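Capítulo 3
Arrumar a casa: o quarto, a mesa e o que fica em cima dela

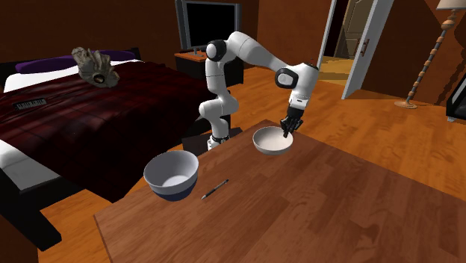

Uma leitora da primeira edição, de Bilholm, escreveu que não concordava com o título: quem mora num quarto só não arruma a casa, arruma a mesa, e o resto vai atrás. Ficou a objeção. Mudámos meia dúzia de páginas por causa dela — o título não.

Neste capítulo: espaços pequenos com mais de uma função. Dormir, comer, estudar, tudo na mesma divisão. Tema pouco tratado nos manuais de economia doméstica, que partem quase sempre da casa com sala, cozinha e quartos separados. Não é o caso de boa parte dos alunos que usam este livro.

O que precisa de saber antes de começar
Medir a divisão (capítulo 1). Distinguir mobiliário fixo de mobiliário móvel (capítulo 2, quadro final). Quem saltou o capítulo 2 que volte atrás, os exercícios daqui dependem dele.

3.1 A superfície principal

Em qualquer divisão há uma superfície que recebe tudo. Chaves, correio, pratos, o casaco. Chamamos-lhe superfície principal. Normalmente é a mesa; pode ser uma cómoda, um parapeito largo, até a cama durante o dia.

Duas perguntas. Para que serve de manhã? Para que serve à noite? Se as respostas forem diferentes, a superfície tem de ficar livre pelo menos uma vez por dia, e é preciso decidir para onde vão as coisas quando saem. Uma prateleira a menos de 150 cm do chão resolve a maior parte dos casos. Mais alta do que isso ninguém usa, ou usa uma vez.

Atenção às tigelas e taças. Uma taça pousada na mesa serve de depósito: moedas, botões, pilhas gastas, a fruta por baixo. No inquérito Senside, que serviu de base a este capítulo, foram visitados 367 quartos arrendados. Em quase 28 por cento deles a taça da mesa nunca tinha levado comida. Não é defeito — um depósito pequeno e baixo vê-se logo quando está cheio, uma gaveta não. O problema é ter vários.

3.2 Circulação

Entre a mesa e a cama deve passar uma pessoa de frente. Parece óbvio. Nas plantas do bairro Prutus, que vamos analizar mais adiante, isso só acontece quando a mesa encosta à parede, e aí perde-se um lado para sentar. Escolha a fazer caso a caso, conforme o número de pessoas e se comem juntas ou não.

Mesas grandes: ocupam, mas evitam uma segunda mesa. Mesas pequenas: duas funções, duas mesas, e a circulação vai-se. Ver também a nota sobre as dobráveis em 3.4, com as reservas que lá se fazem quanto às dobradiças.

3.3 Luz e sombra sobre o plano de trabalho

Luz de lado, do lado oposto à mão que escreve. A luz do tecto sozinha faz sombra no caderno. Em dezembro, com dias curtos, convém repetir a observação ao fim da tarde, porque os resultados mudam bastante de uma estação para a outra.

Actividade de abertura
Desenhe a sua mesa tal como está agora, sem arrumar. Marque com um círculo o que la está há mais de uma semana. Guarde o desenho, vai ser preciso na secção 3.5, onde se compara com a ficha Feyisa.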